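Narnholm Two-Arm Bench Kit, Club Edition
Supplier: Jema
Page revised 5/6/19

The Club Edition is a teaching set for school and college robotics clubs. It covers one bench task, sorting and placing light household items into a basket, and is meant for teams preparing for the tabletop class at the Kakurthorpe student meet.

In the set
2 arm task guides, left and right
2 perforated plastic baskets, white
Scoring sheets and judge's notes
Course booklet by Valentin Bühler

Arms and grippers are ordered separately. The guides assume a two-finger gripper on each arm, working downward over a flat tabletop.
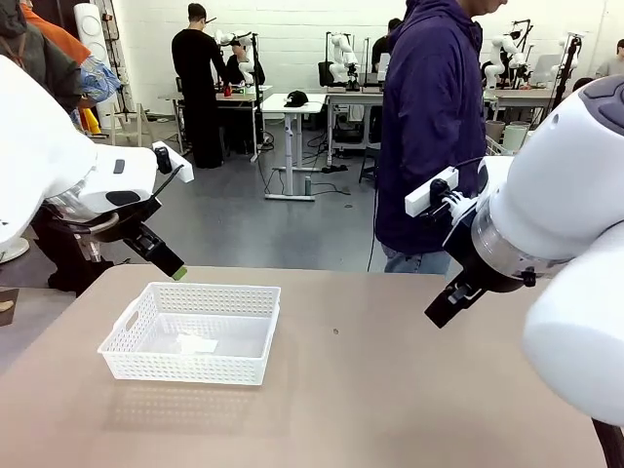 Ekanayake writes that the booklet moves too fast in the second unit, and that the club spent 3 sessions on gripper approach before anyone attempted a scored run. The February printing splits that unit in two.

Task notes
Cups may be placed upright or on their side in the basket, unless the meet rules state otherwise. A team member may set out or reposition items between attempts – hands must be clear of the table before the arm moves. Basket position is left to the team.

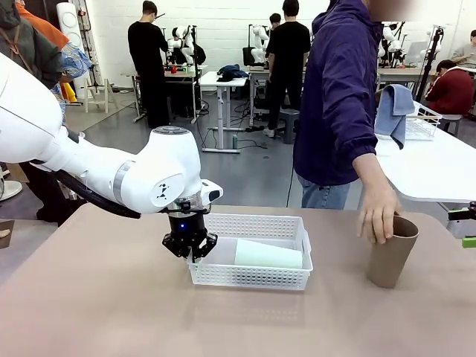
Bench task with basket and cups, left arm.

Replacement baskets and scoring sheets are sold singly. Quote the kit name and edition when ordering.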